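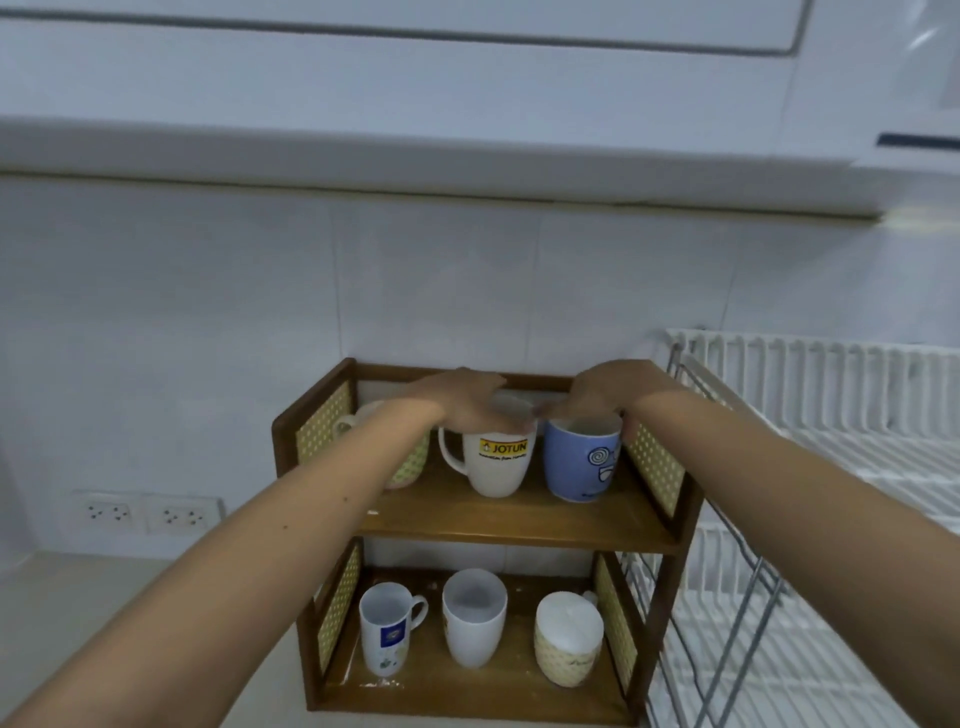 How many overs should a one-day village tournament play per side? For eight teams on 2 pitches, I would go with eight overs, and six if the morning starts wet.

I have helped run the scoring at the Ekham tournament for a few seasons now, and the overs question comes up every March when the entry forms go out. The batters want twelve. The bowlers mostly want lunch. Twelve sounds fine until you work out that a match takes close to two hours once you add the toss, the change of innings, and the ball going into the ditch behind the far boundary.

Home | Fixtures | Scorebook | Travel | About

This year we had eight teams in two groups of four. Each team played three group matches, the top two in each group went through to the semifinals, and then there was the final. That makes 15 matches. At eight overs a side we started at 8:30 and finished the final with a little daylight left. The year we tried ten overs, the final was cut to five, and the Petek side still bring it up.

The group tables were close. Drumus and Juvholm ended level on points with two wins each, so it went to run rate, and I had to do the sum three times with people standing over me. Juvholm had been bowled out for 43 in their second match. A team that is all out gets charged for its full eight overs, even if it only lasted six, and one of their players had not heard of that rule. I showed him the sheet. He was decent about it, but I would like that rule printed on the back of the fixture list next time. 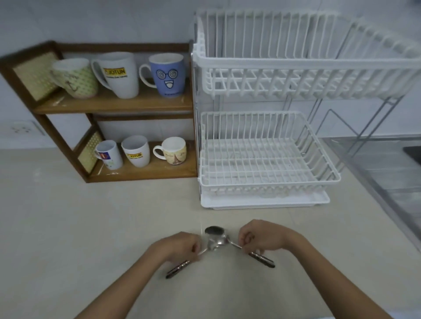

The other thing I would print is the tie rule. We had one tied match, in the other group, and the two captains each believed something different. One thought there was an extra over. The other thought it went to fewest wickets lost. Our rule is one point each in the group stage and an extra over only in the knockouts. It has been that way since I started, but it was only ever read out at the captains' meeting, and half the captains were parking.

Money was fine. The entry fee covered the balls, the ground, and the umpires, and we took 600 at the gate and the food table. Of that, 500 goes toward a new mat for the second pitch, where the bounce is low at one end. Anyone who batted there in the afternoon will know which end I mean.

Ekham won the final by nine runs. I was scoring, so I saw most of it in dots and numbers. Their opening bowler gave away four runs in his two overs, and Drumus never really caught up after that — they needed 15 off the last over and got five. The last wicket was a run out from deep square, a flat throw straight over the stumps.

For next year I want a second scorer on each pitch. One person cannot keep the book and change the board at the same time, and twice the board was an over behind. I also need to replace the clipboard. If you have a full set of tins for the scoreboard, including more than one number 8, leave a comment.

Posted Oct 3, 2020

Share this post | 2 comments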